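Line Item Nine

Reading time: 7 minutes
Last updated: January 24, 2021

The request form had a field for the useful life of each item, in years, and it would not accept a blank. Eyerusalem Kahsay entered a 2 for the grippers and moved on to the next row. She came back to it after lunch and looked at the 2 for a while.

The form was the Sodham capital request, the long version, required for anything over the discretionary limit. Her total stood at 107 thousand dollars. It covered a pair of robot arms from Karakaya, the frame to mount them on, a set of hand-held grippers from Peris, spare parts for both, and the electrical work. Freight was separate. Line nine was fingertip pads.

She had inherited the draft from a manager who had moved to the Kumley plant in December. He had written "pads, misc." and left the quantity at zero. The quoting system treated zero as a valid quantity and had carried the line through three revisions at no cost.

She printed the Peris parts sheet and took it down to the lab.

Wondimu Wolde was running mesh bags. The plan for the first year was handling soft goods, and mesh had been chosen as the hard case. It folded in ways that did not repeat. A person held the grippers and did the task by hand, the system recorded it, and the recordings were used to train the arms that Sodham had not yet bought. The grippers therefore had to come first in the schedule and the arms second, though the arms were most of the money and got most of the attention upstairs.

"What do you need," Wolde said. He did not look up.

"A replacement interval for the pads."

"There isn't one."

"The form needs one."

He put the tools down and thought about it. The pads were black and went on the ends of the fingers. They touched everything the fingers touched, including the table when a grasp came in low. Peris listed them as a wear part and gave no hours.

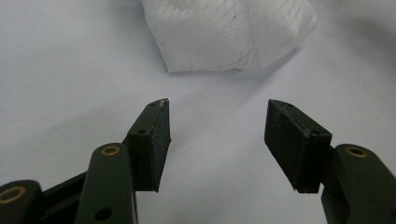
"Write down what you've replaced so far," she said.

"Nothing. I've looked at them. I haven't replaced them."

"When would you?"

"When the data gets worse."

"How would you know?"

Wolde did not have an answer that would fit in the field. A worn pad slipped a little more than a new one. The person holding the tool felt the slip through the handle and corrected for it without being asked to, and the correction went into the recording along with everything else. The arms would learn to correct for a pad they did not have. He explained this at some length. Kahsay wrote "drift" on the parts sheet and underlined it.

"So you would change them before you noticed anything," she said.

"Ideally."

"Give me a number of hours."

"I don't want to give you a number I can't support."

"I have a zero right now. Can you support that?"

He said 1000, then said he would like it recorded as an estimate. She recorded it as an estimate. She also asked whether the pads on the hand tools and the pads on the arms were the same part. He said they had to be, or the whole exercise was pointless. She checked the two quotes against each other on the bench. The Karakaya quote included an end effector by default, a general-purpose model, with pads of its own under a different part number. The Peris quote covered only the hand tools. As drafted, the request would have bought arms with the wrong hands on them.

"Did you see this?" she asked.

"I saw the arm spec. I didn't see the quote."

"Who approved the quote?"

"Kumley," Wolde said, meaning the manager.

She sat down on the stool by the door and began striking lines. The default end effectors came off. Karakaya would credit them or would not; she made a note to ask for the credit in writing. Two Peris fingers sets for robot mounting went on, with an adapter plate that neither company listed. She put the plate in as machine shop labor, internal, and assigned it to a cost center she controlled.

"How long for a plate?" she asked.

"The shop says 12 days for anything."

"Anything?"

"They said it for a bracket and they said it for a table leg."

She put down 12. Then she moved the installation date, which moved the acceptance test, which pushed the final payment into the next quarter. The form recalculated and turned the summary box from green to yellow. Yellow meant a second signature. She had expected that.

Wolde had gone back to work. He ran the next bag and she let him finish before asking anything else. He picked at one side, lifted, set it down, and reset it by hand into a new heap. The reset took longer than the task. She wrote that down too. Labor had been budgeted by the recorded minute, which left out most of the day.

"You're only charging recorded time," she said.

"That's how the code was set up."

"What do you do with the rest of it?"

"I do it."

She opened a second labor line and labeled it "setup and reset." The template suggested a ratio of one to ten, taken from a packaging project with boxes in it. She changed it to two to one. Wolde read it over her shoulder and did not object, and she took that as a review.
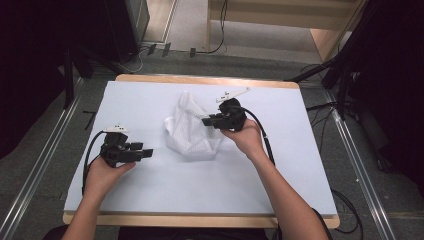 The cell layout had its own tab. The previous draft showed it as a rectangle with a power symbol in one corner and the word "existing." She asked Wolde which parts of the lab were existing in the sense of paid for and which were existing in the sense of standing there. He was not certain. She went through it with the asset list open. The table was on the list. The two metal rails that ran along either side of it were not, and neither was the black curtain. The cables coming off the backs of both grippers were listed once, as one cable. She corrected the quantity, added strain relief, and then asked about the white pieces with the dots, because the one on the left tool was a small flat tag and the one on the right was a long bar, and the Peris sheet had a single line for markers.

"Which of these am I buying spares of?" she asked.

"Both."

"The sheet has one part number."

"Then ask them which one it is."

She sent the question to Peris from the stool. The reply arrived before she had finished the tab. It thanked her for her interest and attached the same sheet. She replied with the line circled. The second answer came from a different person and was a full sentence long, and it said that markers were configured per order and should be specified at the time of purchase. She asked what had been specified at the time of the last purchase. That question took until the next morning.

Upstairs, the second signature belonged to the finance director, who wanted to know why a request that had been green was now yellow. Kahsay had prepared a one-page comparison. The left column was the old draft and the right column was the new one. The totals differed by less than he expected. Removing the default end effectors had nearly paid for the finger sets, and the pads were cheap.

"Then what's the change?" he said.

"The old version bought something that couldn't use its own training data."

He read the page again. He asked what would happen if they bought the arms alone and recorded nothing by hand. She said they could do that, and that they would then have arms. He asked if the labor line was real. She said it was the first one that was.

"And the pads. Why a thousand hours?"

"It's an estimate. It's marked as one."

"Whose?"

"Wolde's. I'd like to replace one set early and run the same bags on old and new. If there's no difference, we extend the interval. If there is, we shorten it. It's in the plan under month three."

"What does that cost?"

"A set of pads and two days."

He signed the second box and sent the form back for one correction. She had typed "Two Peris fingers sets." He had circled the s.

She fixed it at her desk. The useful life field for the grippers still said 2, and the comment box beside it was still open, with room for a short note. She wrote that the figure applied to the gripper body and excluded pads, markers, and cables, and that those were covered on lines nine through eleven. The system accepted it and issued a request number.

Then she went down to give Wolde the number, which he would need in order to order anything. He copied it onto the edge of the parts sheet, under "drift."

"When do the arms come?" he asked.

"After the plate."

"When's the plate?"

"I put the drawing request in your name," she said. "They want the bolt pattern from both sides."

He pulled the Karakaya drawing up on the monitor and started looking for a dimension.

Copyright 2021. All rights reserved. | Contact | Back to top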